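Window repair money is back in Rarnen, and the forms are shorter this time

Friday, August 30, 2024

Good news for anybody in town who spent last winter with a towel stuffed along the windowsill (me, I'm talking about me). The Rarnen window repair grant is open again starting this week, and it pays up to $400 per household toward fixing drafty windows. You don't have to buy new ones. You can if you want to, but the money covers putty, weatherstripping, glass, sash cords, paint and the labor of whoever does the job.

I went down to the housing desk on Politis Street to pick up the paperwork, and the form is now two pages. If you tried last time, you'll remember the old one, with the drawing you had to make of every room. The drawing is gone! Romana Koubek, who runs the desk, told me they kept getting floor plans done in crayon and had no use for them anyway.

So who gets it? Any home inside the old town line built before the bypass went in. The town's list has 1,495 addresses on it, and renters count as long as the landlord signs the second page. Last round a lot of renters got stuck right there, waiting on a signature that never showed up, so this time the desk will send the landlord a letter for you if you ask.
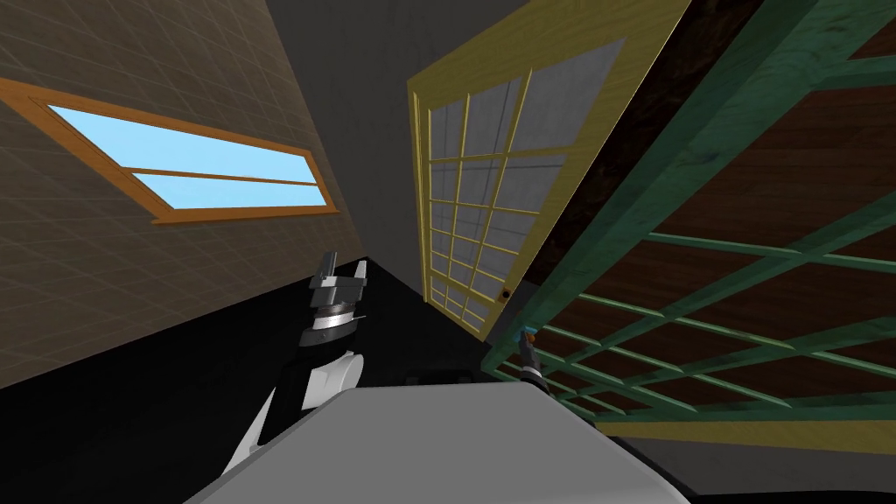
A long window in an orange frame, set in a beige tiled wall.

The other change is paint. Under the old rules you had to put the frames back to white or dark green, and people hated that. My street alone had two shouting matches over it. Now you can use any color you like on the inside, and on the outside too unless you're on the square. Danai Zacharopoulos on Mill Lane has already done her kitchen frames in a yellow you can see from the bus stop, and she tells me she's thinking about the hallway next. I'm tempted myself — I have half a can of blue left over from a bookcase and no good excuse to keep it.

A few practical things before you run down there. The desk is open mornings only. Bring something with your address on it and a written estimate if you're hiring somebody. If you're doing the work yourself, keep every receipt, even the little ones for sandpaper, and turn them in together. They won't take them one at a time. The work has to be finished by the end of November, and somebody will come by to look at it before the check goes out.

I asked Gerasimos Stamatopoulos what he would fix first. He has the glass shop behind the bakery and has been putting panes into Rarnen houses since before I moved here. He said to forget the glass for a minute and look at the bottom rail, where the rain sits. Push a screwdriver into the wood. If it goes in easy, you've got a repair to do before you even think about weatherstripping. And small windows get ignored, he said, mostly the ones high up in stairwells and back rooms where you'd need a ladder. He thinks those leak as much as the big ones in his own house, and he still hasn't gotten to them. 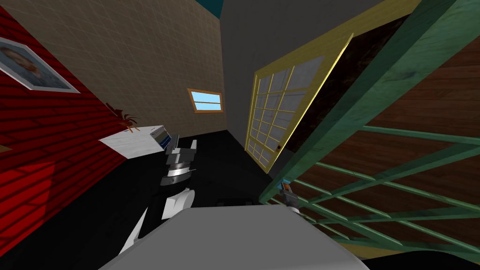
Red wall with a framed portrait, and a small window on the beige wall beyond.

If you'd like to do it yourself but have never touched a putty knife, there's a free evening class at the Winow hall, taught by Boyang Tang. It has 22 spots. I took his class two years ago and came home with putty in my hair and one pretty decent window, and I'd go again just for the part where he shows you how to get old glass out without cracking it (I cracked mine, but I was talking). Sign up at the same desk, same hours. Rolari Hardware is lending out heat guns and glazing tools for the weekend if you leave a deposit, and they've moved the weatherstripping up to the front of the store, next to the canning jars. 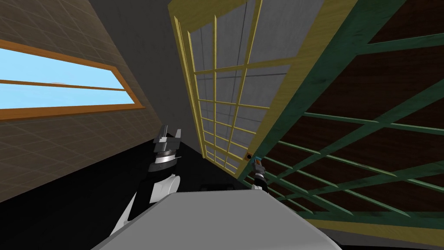

Not everybody is thrilled. Lambros Michailidis, who rents out three places near the station, told me the $400 wouldn't cover one of his big front windows, never mind a whole apartment, and he'd like to see the money handed out per window. I can see his point. Romana said the per-household limit is set for this round and they'll look at it again in the spring. Last time, 67 households finished the work and got paid, and there was money left in the pot when the deadline passed, so don't talk yourself out of asking.

Forms are on the counter to the left as you come in, and there's a stack at the library too. Mine's filled out except for the estimate, and I'm dropping it off Tuesday.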